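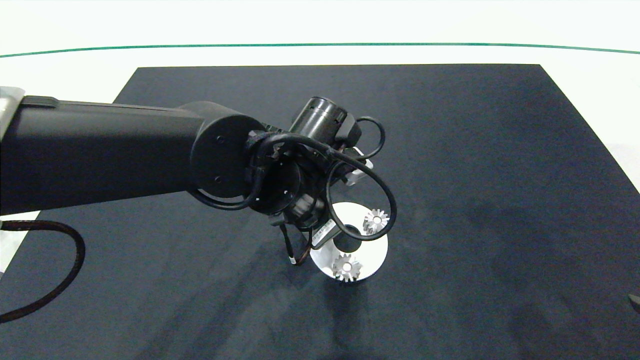

Robot arm over a plate carrying two metal spur gears, with an upright post at the centre.

Grisbridge robotics firm publishes results of gear-handling and household chore trials

Limby, October. Adams, the Grisbridge automation company, has published the results of a trial comparing robot arms on small-parts assembly and on a set of ordinary household chores. The report sets out where the arms can do useful work at present and where they cannot. It is available on request from the company's office in Limby.

The trial ran to 3000 attempts over the summer. Most were bench tasks taken from light assembly: picking up a spur gear, placing it over a post, meshing it with a second gear and putting parts back on a plate. The remaining 601 were chores, among them folding hand towels, loading a dish rack, wiping a worktop and pairing socks. Each attempt was scored as complete, complete with help, or failed. An attempt in which an operator touched the part, the arm or the stop button could not be scored as complete.

Placing a single gear over a post was the most dependable task in the programme. Meshing a second gear was slower. The arm has to feel for the point at which the teeth line up, and a gear that is tilted on the post will jam if it is pushed. The present software backs off, turns the gear slightly and tries again, up to four times, before it calls for an operator.

"A gear is a fair test because it either seats or it doesn't," said Ntombi Shabalala, head of trials at Adams. "A towel can be nearly folded, and we spent a good part of June arguing over what nearly meant."
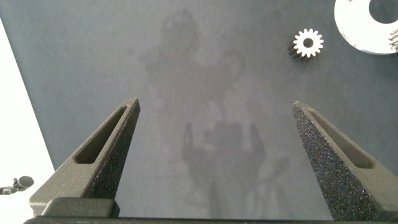
Picking a part up from a flat surface remains a common source of failure. A thin part gives the fingers little to close on, and an error of a millimetre or two in height is enough to miss it or to press it into the mat. The fingertips were redesigned twice during the trial. The third pattern is narrower at the tip and was used for all scored attempts from August onwards. Results for the earlier patterns are listed separately and should not be added to the later ones.

Chores gave weaker results. Wiping a clear worktop was completed reliably. Loading a dish rack was completed when the dishes were of one type and set out in a known place, and seldom otherwise. Sock pairing was stopped after 166 attempts, when it became clear that the arm could match colours but could not dependably separate two socks lying together. Towel folding took several minutes per towel and often needed help.

Hélder Cordeiro, who wrote the report's section on cost, advises against reading the bench results as a forecast for the home. "On a bench we decide where the plate goes. In a kitchen the plate is wherever it was left. For a shop floor with a steady run of one part, the arm is worth pricing now. For a household, we would not sell it."

Adams will continue with bench work over the winter. A second round of assembly trials is planned at the Dridthorpe workshop under Precious Mokoena, using mixed gear sizes and parts that have not been sorted beforehand. Chore trials will resume in spring with dish loading and wiping only.

About Adams
Adams was founded in 1986 as a maker of feeders and fixtures for small-parts assembly. It now designs and installs robot workcells for light industry.

Press contact: Mbali Venter, Adams, Limby
Technical enquiries: Jacobus Zulu, Dridthorpe workshop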